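Fosiddale menu stand, five months on

I bought the Fosiddale upright sign for our dark grey table back in October – well, two of them, because postage to Estton was the same either way. We put the food one at the back, near the power points, with a little white card of colourful drawings next to it, and it's stayed there ever since.

The green is cheerful and fades out nicely to a paler shade, so it stands out against a grey wall. My gripe is the lean. Mine has never sat dead straight, and I've fiddled with the base plenty!

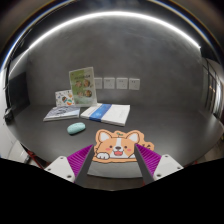

Rohani Harahap reckons a blob of putty under the back edge fixes the lean, and that the Skusteo version is heavier but scratches if you so much as look at it.

I might try the putty. Wiping it down is easy, the colour hasn't budged, and swapping the insert takes a minute once your fingernails learn the trick. Four stars from me, and I'd buy the smaller size next time.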